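Irklow Utensil Holder with Drip Tray, Light Gray

The Irklow is a countertop holder for chopsticks, spoons and other long-handled tools. It has two main compartments with a narrow rack between them, all carried on one base tray. The body is molded plastic in light gray – the tray is a darker shade.

The wide compartment has a low front wall with raised and slotted diagonal bars, and suits spatulas and ladles. The caddy basket on the right is taller and keeps chopsticks upright. Slots in the wall let air reach the contents. 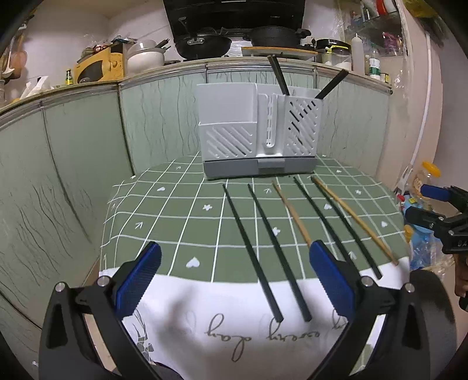 Irklow holder on its base tray, chopsticks in the right caddy.

Chopsticks can be stored with either end up. Tips-up storage is recommended after washing. Mixed sets in wood and dark finishes fit the same basket, but sort pairs by length first, as short ones drop below the rim.

Specifications
Height, back panel: 235 mm
Net weight: 600 g
Main compartments: 2
Item no.: 727
Mounting: freestanding

Cleaning
Lift the holder off the tray and empty the tray daily. Wash both parts by hand in warm water with a soft brush. Do not use scouring powder. Let the parts dry fully before reassembly.

Supplied by Ultmont Kitchen Storage. Chopsticks not included. Replacement trays are sold separately – order by item number. Orders placed by noon Wednesday ship the same week.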